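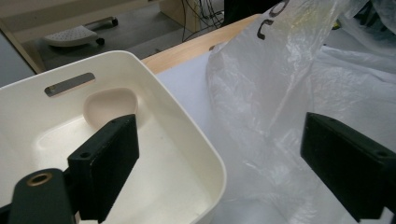

Den Handgreifer von Flosetti habe ich jetzt seit April, und eigentlich mag ich ihn sehr (liegt super in der Hand!). Am Donnerstag ist mir aber mitten in der Aufnahme der linke Finger stehen geblieben, nach rund 180 Griffen – der rechte lief munter weiter. So schief lernt der Roboterarm daraus natürlich nur Murks. Senthil hat das Ding aufgeschraubt: Im Antrieb war ein Mitnehmer gebrochen. Ersatz kam nach 2 Tagen, das ging flott, nur steht in der Anleitung kein Wort zum Wechsel. Für 638 Euro erwarte ich da mehr. Drei von fünf Sternen, und bestellt euch den Mitnehmer gleich doppelt mit!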